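Trallov Community Kitchen
Minutes of the Tableware and Dining Room Working Group

Month: January
Place: Dining room, Trallov Hall
Meeting opened: 10.15 am
Present: Convenor, kitchen coordinator, dining room coordinator, purchasing officer, two servers' representatives, minute taker
Apologies: Bookings officer

1. Minutes of the previous meeting

Accepted with one correction. Under item 4, "side plates" should read "side bowls". The kitchen coordinator asked that the corrected copy go in the folder in the servery, as the old one is still being used for the stacking order.

2. Matters arising

2.1 Cutlery drawers. The drawers have been relabelled. Teaspoons are still ending up with the dessert spoons. The servers' representatives said the two drawers look the same when open and suggested swapping the teaspoons to the narrow drawer under the urn. Agreed.

2.2 Wobbling tables. Three tables by the garden door have been levelled. The fourth needs a new foot, and the thread is an odd size. Purchasing officer to take the old foot along to the hardware store.

2.3 Tea towels. Held over to the next meeting.

3. Trays

3.1 The group went over the servers' comments on the two sorts of tray now in use. The older brown trays are heavy and several have lifted at the corners. The pale plastic trays from Mesten are lighter to carry, and servers with sore wrists have been asking for them.

3.2 One complaint about the Mesten trays is that a bowl slides on them when the tray is tipped, particularly on the step down from the servery. The other is that they show tea stains. The kitchen coordinator said the stains come off with bicarb soda and a soft cloth, but that this has to be done the same day.

3.3 A cork liner was discussed. It would stop the sliding but could not go through the dishwasher. A cut piece of non-slip shelf matting was thought more practical. One of the servers' representatives already does this at home and will bring a piece in to try.

3.4 Agreed that the brown trays be kept for clearing only, and that the pale trays be used for serving. Brown trays to be stacked on the lower shelf of the clearing trolley. Any tray with a lifted corner to be thrown out.

4. Placemats

4.1 The purchasing officer tabled quotes for replacing the placemats. Szekeres quoted $942 for a full set of woven mats, delivered. Skoveo quoted $1,250 for a heavier mat with a bound edge, with delivery extra.

4.2 There was a long discussion about colour. Plain mats were favoured by the kitchen because a single lost mat can be replaced without matching. The dining room preferred stripes, which hide crumbs and small marks between sittings. It was also noted that some diners with low vision find a white bowl easier to pick out on a mat than on a bare white table, and that a very busy pattern makes it harder again.

4.3 The minute taker asked whether wipe-down mats had been considered. The purchasing officer said yes, but that the samples curled after washing and would not lie flat.

4.4 Agreed to accept the Szekeres quote in a striped pattern, subject to seeing one mat first. If the sample is not suitable, the matter comes back to this group.

5. Bowls

5.1 The shallow white bowls are liked for salads, pasta and puddings. Soup is a different matter. Servers are filling them too high and then walking slowly, which holds up the line. The deep bowls are to be used for soup from now on, even when this means a second wash partway through lunch.

5.2 Chipped bowls. The servers' representatives reported that chipped bowls are being put back in the stack. All chipped bowls are to go into the tub beneath the sink and not back on the shelf. A note to this effect to be put up above the draining rack.

5.3 Stacking height. The dining room coordinator asked for lower stacks at the servery window, as shorter servers are having to reach up. Agreed. The rest can be kept on the bench behind.

6. Table setting

6.1 The group moved to one of the dining tables for this item and tried several arrangements. The present layout, with everything carried out on the tray and left on it, takes up too much of the table when four people are seated. Taking everything off the tray leaves the servers with a stack of empty trays and nowhere to put them.

6.2 The arrangement preferred by most was to have the placemat laid beforehand, the bowl set down by hand and the tray taken away again. The tray can rest on the table for a moment while this is done, provided it is not put down on top of the mat.
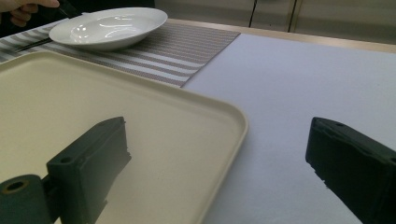
Item 6: cream plastic tray, striped placemat and shallow white bowl.

6.3 One servers' representative was concerned that lifting hot bowls from the tray would be awkward for new people. The kitchen coordinator replied that the bowls are not heated and that the rim stays cool enough to hold for most dishes. Soup will need a cloth. This is to be covered when new servers are shown around.

6.4 Agreed to try the new arrangement at lunch for one month. Setting up is expected to take 15 minutes with two people. If it regularly runs past 30, the group will look at it again – the doors cannot be opened any later than they are now.

6.5 Cutlery is to be set to the right of the mat, with the spoon on the outside. Serviettes to stay in the dispenser.

7. Other business

7.1 Salt and pepper. Several shakers are blocked. Kitchen to empty and dry them fully before refilling.

7.2 High chairs. One strap is missing. That chair is to be kept in the storeroom until the strap is replaced.

7.3 Noise. Scraping chairs were mentioned again. Felt pads fall off within weeks. Purchasing officer to ask about the slip-on kind.

8. Actions

Kitchen coordinator – note above draining rack; shakers; clear out damaged trays.
Dining room coordinator – lunch trial of table setting; start and finish times for setting up to be written in the servery book.
Purchasing officer – sample mat from Szekeres; table foot; slip-on chair pads; high chair strap.
Servers' representatives – piece of shelf matting; move teaspoons to narrow drawer.
Minute taker – corrected minutes to servery folder.

Next meeting: same place, after the lunch trial has finished. Tea towels to be first on the agenda.

Meeting closed: 11.40 am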